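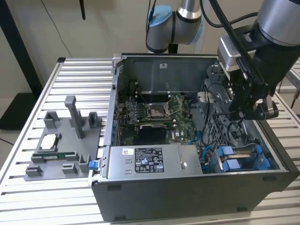 A desktop tower on the bench with its side panel off.

Call for Viewers: Help Us Watch (and Argue About) a Whole Season of TV

October 2025
By the Memside editors

Memside is putting together its next viewer panel, and we would love to have you on it! If you have opinions about television and usually end up sharing them with whoever is still on the couch when the credits roll, please read on.

The show is Tellwood, a mystery drama about a river town where a ferry comes back one morning with nobody on board. It ran for one season, got dropped, and has been picking up fans ever since. We're going through all ten episodes in order, one a week, and publishing a panel discussion after each one. Our last panel did the same with Lorente, the hotel comedy, and the fight over its finale (was she ever going to sell the place?) is still going in the comments. We want more of that.

What you would be doing

You watch one episode a week and send us a short written reaction, around 300 words, within 24 hours of finishing it. Tell us what worked, what dragged, which character you would follow into a spinoff and who you think was on that ferry. Once a month there is a group call that lasts 90 minutes. It tends to wander off into theme songs and recasting, and we've stopped trying to prevent that.

At the end of the season each panelist writes one longer piece of up to 1000 words on anything in the show that stuck with them. Last time we got a lovely one on the hotel's awful carpet.

Who we're looking for

Anyone 18 or over who can write a clear paragraph in English. You don't need a blog, a degree or any published reviews. We especially want a mix of people who have never seen Tellwood and people who have seen it too many times. If you went in expecting to hate it, great, put that in your application. Rewatchers have to promise not to spoil anything for the newcomers, and we do hold people to it.

You will need your own way to watch the show, plus a decent connection for the calls. Cameras can stay off.

What you get

We pay a flat fee for the season, sent after your final piece is in. Your name (or a screen name, if you prefer) goes on everything you write, and we edit lightly and check changes with you first.

How to apply

Send us a few lines about yourself and a reaction to any TV episode you have watched lately, good or terrible. Please paste it into the email, no attachments. Put "Tellwood panel" in the subject line. Applications are open until the panel is full, we answer everyone, and the first episode discussion goes up in March.

Recent posts
Lorente: The Panel Picks Its Favorite Episode
Trallelura Season Two: What We Want to See
Cold Opens We Still Quote
Pilots That Deserved a Second Chance

Contact | © 2025 Memside | Back to top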